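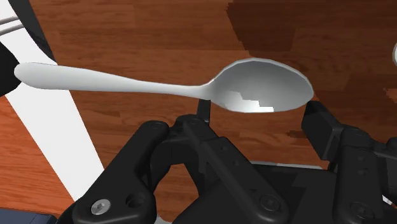
Workshop Tips: Teaching an Arm to Pick Up the Silverware

Tips sent in or learned the hard way, mostly the second. This batch is all software, so you can leave the screwdrivers in the drawer.

Practice in the simulator first
Spoons are free in there. I ran 218 grasps in Plistisel before I let the real arm near my kitchen, and the only thing worn out was my patience. Save every run, including the embarrassing ones. Those are the ones you'll be reopening at midnight.

Don't trust a floating spoon
If the spoon seems to hover over the table with no shadow under it, you could have a collision shape that's fatter than the spoon, or a renderer that can't be bothered with shadows. Turn on the collision outlines and look from the side. I once spent an evening tuning a grip force when the spoon's outline was a shoebox.

Grab by the neck, maybe
The neck is thin and easy to center on, and a planner told to find the narrowest spot will head there every time. It may also let the bowl swing down like a trapdoor. Score each grasp on two things, width and distance from the center of mass, and let them argue. Start with equal weights and nudge from there.

Shine is not shape
A bright streak in the bowl of a spoon looks like an edge to a simple edge finder. Mine was quite sure the bowl was two smaller spoons. Philomena Nartey wrote in to suggest moving the light between training images, and that cured it. Do the same with the wood grain if your table has any, as long dark streaks make very convincing knives.

Keep the gripper out of its own way
When the camera rides on the wrist, black fingers fill a good part of the view. Mask them before the detector runs. Make the mask from the joint angles, so it opens and closes along with the fingers. A mask painted by hand is fine until the first time the gripper moves.

Approach slowly, and only at the end
Full speed to the waypoint above the table, then a crawl. I put the waypoint 5 inches up and drop to a quarter speed from there. Before that I ran the whole trip at a crawl, and setting 4 places took 44 minutes. Dinner was cold and so was the company.

Name your files like a grown-up
"spoon_final_new2" is a cry for help. Put the object, the gripper settings and the random seed in the name. August's folder on my machine is still a mystery to me, and I'm the one who made it.

Next batch: forks, and why the tines keep vanishing from the depth map. Send yours in if you've got them.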